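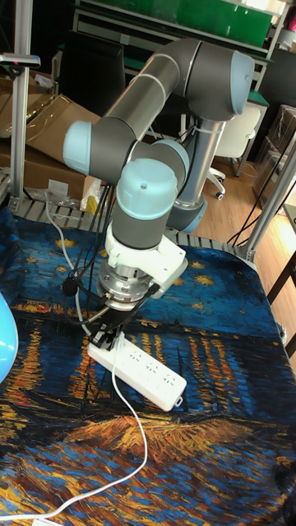

Noura Matar reckons I should just buy another one and shove it behind the couch with the rest. Her whole argument, left under my last column. They're cheap, they're white, who looks at them, get on with your life.

Fine. Except I've done that for years and I'm now living with the results, so I'm going to argue for the opposite. Power strips belong out on the table. In plain sight. On top of the desk, on the bench, wherever you do your stuff.

Start with what happens on the floor. Fluff. Dog hair. The strip works its way under the bookcase and you're on your hands and knees with your phone torch in your teeth trying to work out which plug is the lamp. My mum won't get down there any more and she shouldn't have to. She leaves everything on permanently instead, including a heater she uses in one month of the year.

And heaters, while I'm here. Never into a strip. Straight into the wall. I know you know. I know you do it anyway - so did I, until I picked one up in December and the end of it had gone the colour of weak tea. It had been under a rug. Under a rug! If it had been sitting next to my elbow I'd have noticed in a week.

That's my case really. You look after what you can see. A strip on the table gets wiped down, it gets switched off, somebody spots the plug that's only half in. A strip on the carpet gets a second strip plugged into it, then a third, and then you've got the thing my brother-in-law calls the reef.

The objection is looks. I get it. A long white block across the table is not lovely and the lead's worse, because the lead is never the right length. Too short and it's a tripwire at knee height, too long and it loops all over the place and ends up under your mug. White ones show every mark too. But we put up with kettles. We put up with toasters, and a toaster is a crumb box with a cord on it. We decided at some point that those were allowed to be seen and the thing feeding them wasn't, and I can't work out who made that call.

There's a whole industry now in hiding them. Boxes with bamboo lids. Trays that screw up under the desk. Homorora does a fabric sleeve, Drevitz has a sort of lidded trough that costs $29 and has to be opened every time you want to plug anything in, so people stop closing it, so now you've got a power strip and a trough. I bought the trough. It's got pens in it.

The under-desk trays I'm a bit kinder about. If you never unplug anything, OK. Monitor, modem, done. But most of us are swapping chargers all day and groping about upside down for a socket is a stupid way to spend an arvo.

What I'd like is for someone to make one that's meant to be looked at. Heavier, so it doesn't skate off when you pull a plug. Sockets far enough apart that one fat adapter doesnt eat its neighbour. A lead that leaves from the end and lies flat. A few of the dearer ones get close, then they stick a blue light on it bright enough to read by and you're back to putting it on the floor.

Until then - ordinary strip, top of the desk, back edge if you must. One bit of velcro round the spare lead (not wound up tight, they get warm coiled). Label the plugs with masking tape. It took me ten minutes and most of that was finding teh pen, which was in the trough.

So no Noura, not buying another one. I've got four behind the couch already and on Saturday I'm pulling the couch out.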